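Home Floors Care Guides Contact
Search this site Go

A Gendier technician on oiled cork

Gendier maintains cork and linoleum floors, among them 3,456 square feet of oiled cork at the Jeltholm library. "Most damage is water left standing at a seam," the company's senior technician said. He allows two thin coats of Stelura oil — never one thick coat — with six hours between them.
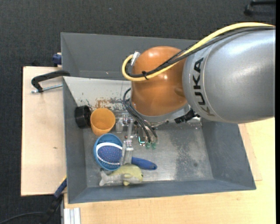

Cork dents under narrow loads, and he wants felt or wide cups under every chair leg. Oil also changes how a floor reflects light, and buyers often ask for more shine than it can give. A glossy surface, like the silver-gray link on the KUKA arm, throws back broad white highlights. "Oiled cork won't do that," he said. "If it does, there is too much oil on it. Buff it off before it cures."

For weekly care he specifies a barely damp mop and a neutral cleaner. Re-oiling is due every five years, or sooner in entryways. The Waweru showroom floor was last done in April.

Last updated August 2018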